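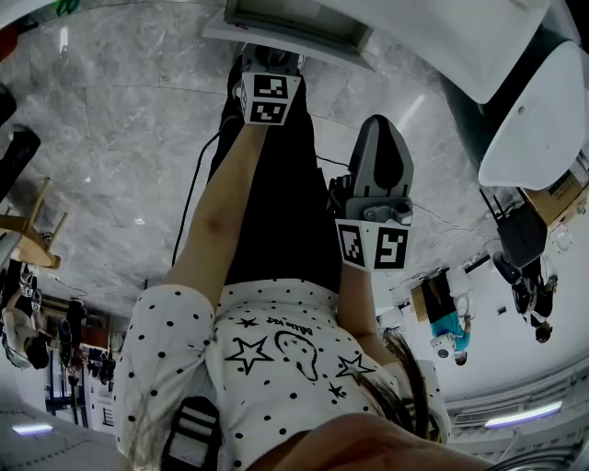 Last changed: December, by the Porkden Robotics Club page editor

4. Putting on the hand-held grippers

This section is for club members who record demonstrations for the Vernby arm. Please read section 3 (charging and storage) first. You need two grippers, the head strap with the camera, and the recording laptop with the Janell program open.

4.1 Before you start

1. Tie back long hair if it can fall in front of the camera. Take off bracelets and watches.
2. Check that both marker cubes sit firmly on top of the grippers. A cube must not turn when you push it with one finger.
3. Wipe the cubes with a dry cloth. Do not use alcohol, it makes the black print grey.
4. Lay the cables on the floor without loops. The cable of the left gripper should run down along the left arm, and the cable of the right gripper goes out to the right side.

Caution: Other members often work in the same room. Tell them before you begin, and ask them to step over the cables and not on them.

4.2 Checking the view

1. Put on the head strap and close the buckle.
2. Hold both grippers in front of you with the arms a little bent.
3. Press "Preview" in Janell. Both cubes must be inside the picture, with the black squares clear.
4. Move your hands slowly apart until one cube leaves the picture. Remember this position – it is the limit of your working space.

Note: The preview can show the room upside down, with the floor on top. This is normal for our camera and you do not need to turn it. The lens is very wide, so your chin and your shirt will also be visible.

4.3 Calibration

1. Stand still and open both grippers fully.
2. Press "Calibrate" and wait 7 seconds.
3. Close and open each gripper three times, first left, then right.
4. Read the score on the laptop. If it is under 900, repeat from step 1. After three bad scores, see section 7, "Markers not found".

Caution: Never pull a gripper by its cable. The Nseir connectors are small and the club has only two spare ones.

4.4 Recording

Each task for the spring competition needs 14 good recordings. Write the number of each one in the log sheet, also the failed ones. Rest your arms between recordings.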